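Soft water, hard questions: linen rental and the rewash pile

Commercial laundries rarely get much attention from the restaurants that depend on them. The linen arrives on a cart, the used linen leaves in a bag, and the invoice is paid at the end of the month. Skistlow has supplied table linen, kitchen cloths and aprons to small restaurants for 11 years, and its production manager agreed to talk about what happens between the bag and the cart. The company asked that staff be referred to by job title only.

The conversation began with water. The plant draws from a municipal supply that is moderately hard, and everything going to the washers passes through a softener first. "Calcium is the thing we fight," the manager said. "If it gets into the wash it ties up the detergent and leaves a deposit in the cotton. The cloth goes gray and stiff. Customers call that dirty, and then they send back something that has been washed perfectly well by any bacterial measure."

The softener is regenerated overnight. Hardness is tested at the start of each shift with a titration kit, and the result is written in a paper log next to the washer controls. An electronic sensor was tried and removed. According to the manager, it drifted, and the operators went on using the kit anyway to check it.

The plant runs 84 accounts. Most are independent restaurants and cafes, with a few caterers. Bralelero, a group of lunch restaurants, is the largest single customer and the one with the strictest standard for napkins. Its contract specifies whiteness against a reference card and sets a limit on visible repairs. Kitchen cloths are treated differently. "A kitchen cloth has a job to do," the manager said. "If it is clean, absorbs well and has no holes, it goes back out. We will accept a shadow of an old stain on a cloth for the line. We would never accept it on a napkin."

Printed cloths are a separate category again, and one that has grown. Several cafes moved from plain white to light prints, partly to tell their own stock apart from rental stock and partly for appearance. The prints complicate sorting. They cannot go through the chlorine program used for plain white cotton, so they are washed with an oxygen bleach at 140 degrees Fahrenheit and a longer main wash.
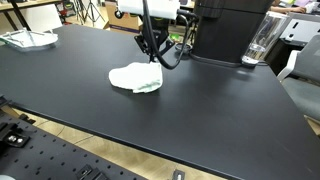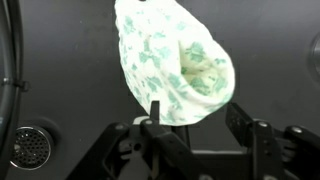 "Green is manageable," the manager said. "Dark red is not. We had one customer who bought a red border on a white ground, and the border bled on the second wash. We replaced the lot at our cost and rewrote the intake rules." Under those rules, any customer-owned print has to pass five trial washes before it is admitted to the regular program. The trial pieces are run with an undyed strip of cotton, and the strip is compared with an unwashed one under a daylight lamp.

Grease is the most common cause of rewash. Fresh cooking oil comes out with alkali and heat. Oil that has sat in a closed bag over a weekend has begun to oxidize and is much harder to remove. The plant now asks for collection within two days of use where the route allows. There is also a fire risk, which the manager raised without being asked. Cotton that still holds oil after washing can heat up in a stack when it comes out of the dryer. Every dryer load of kitchen cloths ends with a cool-down of at least ten minutes, and no load is left in a drum at the end of a shift.

The dryers were replaced two years ago with units from Rinditz, which have a moisture sensor in the drum. The previous machines ran on a timer. The manager was measured about the improvement. Gas use went down, and cloths last longer when they are not overdried, but the sensor contacts have to be wiped every day or the cycle ends early. "Softener residue builds up on them. I mean fabric softener, which we use very little of. It reduces absorbency, so it never goes on kitchen cloths. Some gets carried over from the aprons."

Asked how many washes a cloth is expected to survive, the manager preferred to talk about tensile loss. Samples are sent out for testing twice a year, and a program that costs the fabric too much strength is adjusted by lowering the bleach dose or the temperature, never both in the same month. Changing one setting at a time makes it possible to say which one mattered.

At the last full stock count, 2552 kitchen cloths were missing from the books. Few of these are stolen, in the manager's opinion. They are thrown away with food waste, used on floors, or cut up for polishing. The company considered adding a woven tag with a chip to each piece, but the tag would have cost too much relative to the cloth. Loss is charged instead through a flat replacement fee, reviewed each December.

Cloths withdrawn from service go to Paredes, a wiper merchant, where they are cut, graded by absorbency and sold to print shops and garages by weight. White sells best. Prints bring slightly less, although the manager could not see a technical reason for it. "It soaks up the same amount of ink," the manager said. "The buyers want white, so white is what gets the price."

The next change at the plant is a heat exchanger on the drain line, which will use outgoing wash water to warm the incoming supply. The pipework is in place and the unit is on order.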